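Keeping the Handhelds Alive: A Gallery

Station 2 is a pair of hand-held grippers, a charging base, a waist pack and more cable than any of that should need. Gillora built it, Correia bought it, and I look after it, which mostly means wiping things and asking people where the good screwdriver went. Leilani Pettigrew wanted a page new people could read before they touched anything. She also wanted it short. We'll see.

I've grouped this by job, in the order I do them on an ordinary morning.

Jaw pads

The pads are the part that meets the world, and they look like it. I clean them with a damp cloth and then a dry one. Alcohol works faster and leaves the surface slick, as I learned on a set that was four days old. If a pad lifts at one corner, take the whole pad off and glue on a new one. Pressing the corner down and hoping is a method too, and I have found the results of it on the floor.

Open and close the jaws by hand ten times before you power anything. You want the same feel at both ends of the travel. A click at the closed end is the return spring sitting crooked in its seat. A click at the open end is something else, and you should come and find me.

Marker cards and cubes

Every card has to be flat, clean and where it was yesterday. The last one causes the trouble. The side card on the gripper is held by two small screws that back out with use, and a card that has turned by the width of a pencil line looks fine to everyone except the software. Snug, then an eighth of a turn. The plastic bosses strip if you put any feeling into it. 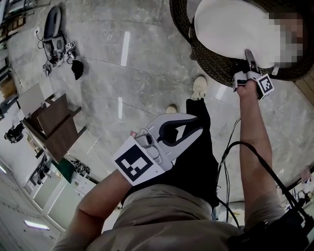
Cubes are worse, having more faces to get a thumb on. Hold the device by its body. I know the cube is the handiest thing to grab. Skin grease turns the black squares shiny, the tracker loses them under ceiling lights, and then I get a message saying the calibration has "gone weird." Wipe all the faces, including the one you're sure is clean.

Cables

Run the cable from the hand to the pack with enough slack that you can reach for your own shoe. Any less and the plug works loose. Any more and you will meet a door handle. The strain relief on the pack side is a Zesel part, and we replace it when the jacket starts to whiten at the bend. Our current one went 931 hours. The one before it went 1,274, and I would like to know what we did right.

Don't wrap the cable around the gripper to store it. Big loose loops, on the hook. The hook is there, I put it up myself, it is level.

Calibration

Styliani Athanasiadis wrote the Plisevham routine we use, and it takes 2 passes. The first finds the cards and cubes. The second checks that the first was telling the truth. People skip the second one when they're in a hurry, and then spend an afternoon collecting numbers that describe a slightly different room.

Shiny floors and bright lamps both upset it. If the second pass fails, turn so the glare is behind you and run it again before you start loosening screws. Please write the result in the log even when it passes. A log of nothing but failures makes the station look cursed, and it's only about average.

Still to do

New pads for the left gripper are on order and due in October. The battery door on the pack is held by tape, which I have been calling a temporary latch. If you have the good screwdriver, it goes in the top drawer.

Page last changed 24 Sep 2026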